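Munberg Building, Room 202
Monthly room check, June

Exits and aisle: OK. Both doors open fully.
Lighting: OK. One tube replaced over the sink.
Outlets: Fix. Cover plate cracked on outlet 14, tape is not enough.
Extinguisher: OK. Tag current. 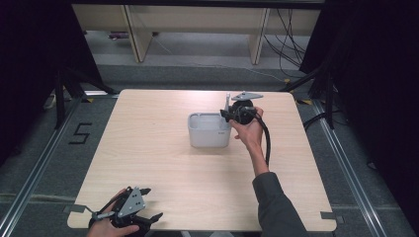

Table surfaces: OK, with comments. Corners were checked for splinters and the tops for wobble. The square light wood-grain table has slightly rounded corners and passes. Keep small tubs like the white one near the middle, away from the edge. Wipe down with Wadley cleaner only.

Carpet: Fix. Seam lifting by the closet. Work order 651 sent to Grukier.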